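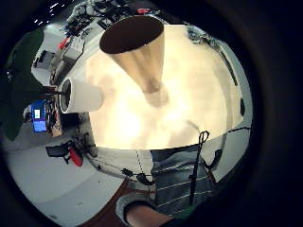

Nov 13, 2022. Cups again.

Fakilon bench, Pruva side. Thaddäus off for the morning, so I had the hand tool to myself and the bench in the state he left it. Cables all over the back half. I moved none of them. If I tidy, he can't find the adapter, and then I hear about it until lunch.

Settings as in the last entry except for grip closing speed, down a notch. Target for the day was 200 picks with the cone cups and the white straight ones mixed. Finished the 200 a bit after two, not counting 10 I threw out for starting with my fingers already half closed. I still do that when I'm tired. The straight cups are dull work. The cones want a different wrist angle every time, and after an hour I notice I've stopped giving them one.

Which brings me to the thing I keep meaning to write down properly.

The plan from Wadska, as passed on to us in September, says the packing line at Neves will "free operators for higher-value tasks". I asked Luzius which tasks. He said that was for Neves to work out. Fair enough, he only builds the cell. But I spent two shifts over there standing beside the people who sort cups now, and I didn't see a higher-value task waiting for any of them. What I saw was people who can tell a soft rim by feel, toss it over their shoulder into the reject bin and keep talking about hockey. When I asked one of the women how she knew, she gave me the cup and said squeeze it. I squeezed it. Felt like a cup.

We have no channel for that. We have pictures, finger width and position. I've said so at two meetings and the answer both times was more data. Maybe. 400 more of me picking up cups won't contain what she knows, seeing as I don't know it either. At the very least somebody from the line should do a few sessions with the tool in their own hand, on paid time, with a chair that goes up and down. Put that in the request to Neves. Luzius says the schedule won't take it.

Other thing. The trial cell did 67 cups without a stop last week and everyone was pleased, me included for an afternoon. Then I read the log. Two people were on it the whole run, one feeding and one pulling nested cups apart at the infeed. Before the cell, that station had two people. So the head count is the same and the job is worse: you stand where the machine needs you, at its pace, and you can't swap sides with your neighbour when your shoulder gets sore. The swap came up with every single person I talked to over there. It isn't in the requirements document. I looked for it under ergonomics and found a paragraph on table height.

I'm not against the thing. The night shift is miserable and they can't fill it, and if the cell took nights and nothing else I'd be the first to sign off. I just don't believe that's how it goes once it's paid for. At my last place the labeller was only for nights as well.

Thaddäus back at one. Told him all this while he untangled his leads. He thinks I've got it backwards, that sorting cups for eight hours is a rotten job in any arrangement and I'm being sentimental about it because I only did two shifts. He did a whole winter of it as a student. I don't have a good answer to that. He did agree about the swapping, and he says the infeed could be built symmetrical for the cost of one bracket and some moved sensors. He's going to sketch it. I'll believe it when Luzius has initialled it.

Practical, for whoever has the bench next:

Lens wants wiping before every batch, grease from the cups builds up on it.
Cone cups: stop reusing the ones with crushed tips. They sit differently and the grip learns the dent.
Tie your lanyard back or tuck it in. Mine caught on the tool twice.
Bright lighting is bad for the pale stuff, it all goes to one colour. Try with the front lamp off and note which batches.
Battery on the tool drops quickly past the halfway mark. Charge over lunch.

Open:

Ask Neves for their own count of rejects by hand, per shift, before the cell went in. Nobody here has it, and without it the accuracy number on Luzius's slide is compared to nothing.
Who decides what "operator assist" means in the Wadska contract? Assist whom?
Thaddäus: bracket sketch.
Me: repeat the 10 discarded picks tomorrow, first thing, while my hand is fresh.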